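Section 4: Comparing fingertips on the Cidberg wrist unit

By now your arm is bolted down, the Vogler controller is talking to it and you've run the homing routine from Section 3. Well done, the dull part is over! In this section you'll try the two fingertip sets against each other and find out which one suits the jobs you have in mind. Set aside a morning for it. Most people want to go round again once they've seen the first results.

What you need

Both fingertip sets from the Dreritz kit (flat tips and notched tips)
The 2 mm hex key
Offcuts of wire: single strands, twisted pairs and a few with plugs still on
A tray, box or enclosure with at least one raised ledge
The score sheet at the back of this guide

Caution: Switch off the gripper supply at the controller before changing fingertips. The stop button alone does not cut power to the fingers.

Fitting the tips

1. Jog the arm to the service position and open the gripper fully.
2. Switch off the gripper supply.
3. Undo the two screws on each finger and slide the old tips off.
4. Slide the new tips on until they click. Left and right are different, so check the letter on the back.
5. Tighten the screws by hand, then a quarter turn more. Stop there, as the threads are short.
6. Switch the supply back on and run Finger Zero from the Tools menu.

Note: Finger Zero must be run after every change, even if you are putting the same tips back on. The opening distance will be wrong otherwise.

Setting up the wire test

Wire is a wonderful test material. It bends, it springs back, it hides behind itself, and a grip that looked perfect on a block can go badly wrong on a twisted pair. We tried foam, string and paper clips at Gomthorpe and kept coming back to wire.

7. Put some of your wires on the lower surface and some above the ledge. Leave them tangled.
8. Open the wrist view and bring the fingers in until both tips show.
9. Check that you can see the gap between the fingers clearly, with wires in view at both levels. 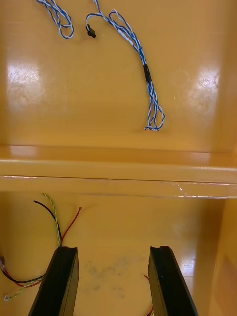

Figure 4. Wrist view with notched tips, wires on two levels.

Glossy surfaces throw bright patches back at the wrist camera, so look for glare as well as for wires. If a patch hides a wire you want to pick, move your lamp and lower Exposure one step at a time. Leave the setting alone once you start scoring, or the two sets won't be judged fairly.

Running the comparison

10. Choose Compare, then New Run, and name it after the tips you have fitted.
11. Set Grip Force to 4 and Attempts to 100.
12. Press Start. Keep your hands out of the enclosure until the lamp on the controller goes green.
13. Save the run, swap the tips (steps 1 to 6) and repeat with the same settings.

Caution: Never use wires that are connected to anything. A snagged live lead can damage the gripper and hurt you.

If a run stops early

Code 160: the fingers closed but felt nothing. Lower the approach height by one step and press Resume.
Code 161: the fingers could not close fully when told to. Switch off the gripper supply, clear any trapped strand and run Finger Zero before you resume.

Reading your results

Open both runs side by side and look at the failed picks first. They're the most interesting part! Play back a few from each set and watch whether the wire slips out sideways or gets pushed away before the fingers close. Write what you see in the Remarks column, then turn to Section 5 to try the same wires with a slower approach.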